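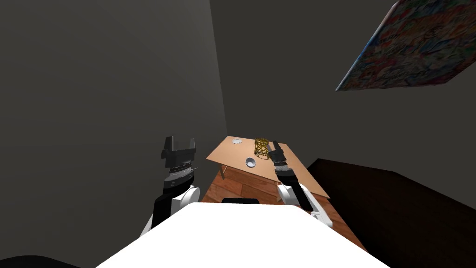

Sim, dim room, small wooden table. Left gripper up, fingers to the ceiling.

5th August

Stage build for the songs-and-stories night. Notes so I dont have to redo all this in December.

Got in early, loaded the Petkov desk first. Two channels dead on the stage box, 5 and 15. Swapped the cable, same thing. Re-patched the stories mic to 9 and taped over the bad ones. Xiomara to open the box up when she's back from the Skukar job.

Vocal mics: singer wants hers low and close, the fiddle player sings off-axis and wanders. Gave him the tighter pattern. Better. Still a honk in the low mids when he leans in, pulled a bit out at 200 and left it. High pass at 100 on every speech channel. Do not let anyone take it off, last year's poet sounded like he was in a barrel.

Fiddle pickup is noisy. Tried the old DI, tried the new one, tried it with the ground lifted. Ground lift fixed most of the hum, the rest is his cable. Pascual lent him one. GET IT BACK.

Room: back wall slaps pretty bad with no seats in. Hung the two heavy drapes off the loft rail, big diffrence on claps, not much on guitar. Third drape has a rip along the hem, went up anyway behind the bar side where it doesnt show.

Running order as of lunch:
duo, three songs
first storyteller
solo guitar
break, 15 min
second storyteller
everybody on, closer

Xiomara wants the storyteller's light to come up slow while the last chord is still ringing. Tried it with a long fade, felt sleepy. Halved it, nice. Saved as cue 7 on the Comix, cue 6 is now junk, skip it. Must delete before the show or I will hit it.

Monitors: wedge for the duo shared, they say fine. Solo guitar asked for more of himself, then less, then more. Ended up where we started. Storytellers get nothing in the wedge, mute it on the break.

Rerus haze machine: leaves a puddle. Towel under it. Low setting only, the singer coughed all through second song and was nice about it, but no.

Open stuff
- stage box 5 and 15
- spare capo for the side table
- gaff, down to the last roll
- ask Pascual if the closer is in G or A, he said both
- merch table needs its own power, not off the dimmer side

Doors moved half an hour earlier, so line check before food. Tell the duo tonight.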